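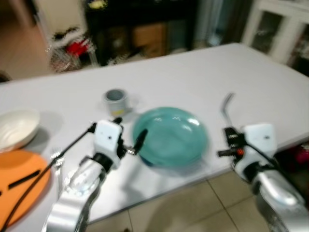
Our project set out to find whether short follow-up questions, sent by phone in the days after a training course, help new staff remember what they were taught. We picked workplace training because we have both been on the receiving end of it, and because so much of it is a long afternoon of slides followed by a quiz you could pass in your sleep. Remembering is a funny thing. With a teal plate in the middle of a white table, a bowl off to the left and a fork standing by an orange board, anyone can tell you straight away where the fork is, and by the next morning most people would be guessing between the plate and the bowl. Training courses work on the same memory, only with fire doors and allergen sheets, and the quiz nearly always comes while everything is still in front of you.

Project report by Digby Rakena and Brodie Lowther
Brascombe College, Digital Learning course

Background

The course handbook asked us to choose a real organisation and improve one piece of its training. We went to Stamatopoulos, a catering firm that runs cafés and staff canteens in and near Brascombe. Brodie had worked there over the summer and still had the manager's email address, so that part was easy! They train new starters on a learning platform called Grusine, which holds the course pages, keeps a record of who has finished what, and prints a certificate at the end.

The induction course is one long module of 2,000 words with a quiz on the last page. It covers allergens, cleaning chemicals, lifting, food storage, and what to do if the till goes down. Staff can go back to the page as often as they like during the quiz. They can also retake the quiz straight away if they fail, and the questions come up in the same order. The manager knew this was weak but had been told by head office that completion was the figure that counted.

We read quite a lot before starting. The main idea we borrowed is usually called spaced practice, meaning you come back to something after a gap, when you have begun to forget it a little. The other one is retrieval practice, where you try to bring the answer up from memory before you look at it. Both are old ideas and both are talked about all the time in teaching. What surprised us was how little of either we could find in the workplace courses we were shown.

What we built

We called our tool Treltard. (It was a typing mistake in the first file name and it stuck.) Treltard takes a list of questions written by the trainer and sends them out by text message, each with a link to a single page. The page shows the question, a box to type in, and a button. Once you press the button you see the trainer's answer next to your own and you mark yourself: got it, nearly, or missed it. If you missed it, the question comes back sooner. If you got it, the gap grows.

Digby wrote the part that decides when a question is due, and Brodie wrote the pages and sorted out the link with Grusine. That link was the hardest bit of the whole project. Grusine lets you export a list of people who have finished a course, but the export only runs when somebody presses a button in the admin screen, and for a while we were getting the same list of names over and over because we were reading an old file. We fixed that by checking the date inside the file before loading it. We would have loved a proper live connection, but the documentation for it was written for a newer version than the one Stamatopoulos has.

We made 2 versions. In the first, questions had four answers to pick from, as in the original quiz. In the second, people had to type. We had a proper argument over which was better. Brodie thought typing on a phone in a break would put people off, and Digby thought picking from a list was hardly remembering at all. In the end we let the trial settle it.

Writing the questions

This took far longer than the programming, and it was the part we enjoyed most. The questions in the original quiz were things like "Why is it important to store food correctly?", where the longest answer was always the right one. We sat down with the trainer and asked her what she wished people knew in their second week. She talked for most of a morning, and hardly any of it was in the module. She wanted people to know which shelf raw chicken goes on without having to stop and think. She wanted them to know who to ring when a customer says they have an allergy and the sheet is missing.

So we wrote questions around moments at work. "A customer asks if the soup has celery in it and the folder isn't on the counter. What do you do first?" is one we are proud of. It has a clear answer, it comes up in real life, and you can't find it by spotting the longest line. We threw away several that were really just tests of reading, and a whole group on the history of the company, which the trainer was delighted to see go.

The trial

The trial ran through April with the new starters from the canteens. Everyone was asked first, and anyone could stop by replying STOP. One group got the version with answers to pick from and the other got the typed version. We didn't collect names in our own records, only a code for each person, and the codes were deleted when we had finished.

By the end Treltard had stored 3,121 answers. We honestly sat and watched the number go up during the first evening like it was a football score. Messages went out just before the lunch break at first, which was a silly choice for people who serve lunch. The trainer pointed this out very kindly and we moved them to 3.30 pm, and replies picked up from then on.

What we found

People in the typed group replied to fewer messages, as Brodie had said they would. When the trainer asked both groups the same questions face to face at the end, though, the typed group did better, most clearly on the allergen questions. The group picking from a list often remembered that they had seen the question before without being able to say the answer out loud. One person told us, "I know it's the second one down," and of course there was no second one down when she was being asked in a kitchen.

Self-marking worked better than we had feared. We compared a batch of typed answers with the trainer's own marks, and people were mostly fair on themselves. A few were too harsh, marking "missed it" when they had left out a small detail.

We do have to be careful with all this. The groups were small, and they weren't matched. One canteen is much busier than the others, and nearly everyone from there happened to be in the group picking from a list. The trainer also knew who was in which group when she asked the final questions, and we should have thought of that earlier. We would call the result encouraging and leave it there.

What we would change

Next time we would keep the typed answers but allow voice replies too, as several people said they would rather talk than type with cold hands. We would also give the trainer a simple page showing which questions are missed most often. She asked for this 2 times during the trial and we only managed a spreadsheet, which she then printed out and pinned up by the freezer.

The question list could be much better at growing. At the moment only we can add to it, and it needs a form so that the trainer can put one in on the day something goes wrong in a kitchen. Digby has started on this already. Stamatopoulos have asked to keep Treltard running for the next intake, so the code has been tidied, the settings are written up in the appendix, and Brodie is going in to show the manager how to press the export button.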